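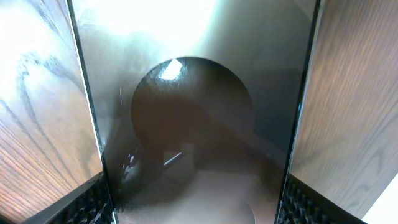 Wrist cam view, fingers either side of the round opening

Ticket: wrist camera picture washes out, gripper misses the opening
Project: Lurkasden (student build, robotics club)
Opened by: Iwona Walczak
Status: open, waiting on Stavros

Hi all, me again! So the arm moves fine now (thank you Cor for the cable), but the vision part has gone flaky. The script is supposed to find the dark round opening between the fingers and center on it before it goes any further. At lunchtime it works nearly every time. After 4 it wanders off to the left and just stops with "no circle found".

I put a frame up top so you can see what I'm fighting with. The rim is nice and crisp, lovely, no complaints. But look at the glare on the gray part above it, and the left finger is almost white near the top where the wood grain should be. There's a little bright spot on the rim too, upper left, and I have a feeling the circle finder hates that spot.

What I tried so far:

Exposure locked at 30 instead of auto. Better! Then I ran it with the blinds up and it was bad again.

Blur before the circle step. Made it worse, I put it back.

Masked out both fingers so it only looks at the middle. This helped a lot, the grain lines were giving me junk edges all over the place. Keeping this one, it's in the Arroyo branch if anyone wants it.

Minimum radius up to 60. Fewer false hits, but now it sometimes skips the real one when the arm starts too high.

Log from the last bad run:
start pose ok
frame grabbed
edge count 4000
limit 2000
no circle found
stop

So the edge count is double the limit, and it gives up before it even gets to the circle part. Do we really need that limit? I don't remember who put it in (Iñaki?) and I'm a bit scared to touch it.

Reply from Iñaki Sarmiento:
Yep, that was me, sorry. It was for the old laptop, which choked on busy frames. Take it out, the new one can handle it. I'd also crop the top off the picture before the edge step, there's nothing up there except shine.

Reply from Iwona:
Ooh ok, limit's gone and I cropped the top. Three runs, two good ones, and the third found the circle but landed a bit low. Could be the pads, could be my offset. Stavros, can you send me your calibration numbers before Friday? Leaving this open till then.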